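Lusine Household Support Project
Progress report to the Whitelaw Fund
Reporting period ending May 2022

1. Purpose of the grant

The Whitelaw Fund supports Lusine in helping tenants at Urkness and Drondmont to clear, sort and reorganize their homes after a period of illness or a change in household size. The present report covers the second stage of the work, in which attention moved from large furniture to shelves, cupboards and small household goods.

2. Work completed

The grant provides for visits to 100 homes over its full term. Kitchens and living rooms were treated first, as agreed in the revised work plan. Each visit lasts up to 11 hours, divided over several days where the tenant prefers it.

Work at Urkness proceeded on schedule. At Drondmont, two visits planned for April were postponed at the request of the tenants and have been rebooked. The inventory sheets were shortened after the first stage – the earlier version asked for more detail than tenants wished to give – and now record only the room, the surface and the type of item.

3. Open shelving

Open shelves have taken more time than closed cupboards. Food products, decorative items and packaging tend to share the same surface, and tenants often wish to discuss each item before it is moved. Staff have been instructed to leave every object in place until the tenant has decided whether it is to be kept, moved to another room or given away. Opened food supplements are not accepted for donation and remain with the household or are discarded.

The living room shelf in Flat 203, Urkness, is recorded in the current inventory under three headings: food supplements, candles and holders, and card and packaging. The tenant has asked that the candle remain in the room. Decisions on the other items are pending.

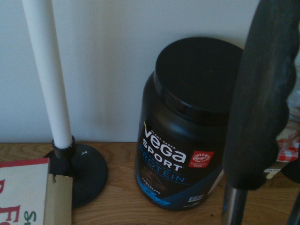

Flat 203, Urkness: tub of Vega Sport protein powder and white taper candle in a black holder, living room shelf.

4. Expenditure

Spending on staff time and travel is within the approved budget. The line for storage boxes is underspent, as most households have preferred to reuse containers they already own. Lusine requests permission to transfer the balance to the disposal line, where charges at Drondmont have risen.

5. Next period

The remaining visits at Urkness will be completed first, followed by the postponed homes at Drondmont. Follow-up calls will be made to all households visited in the first stage, and the results will be included in the next report.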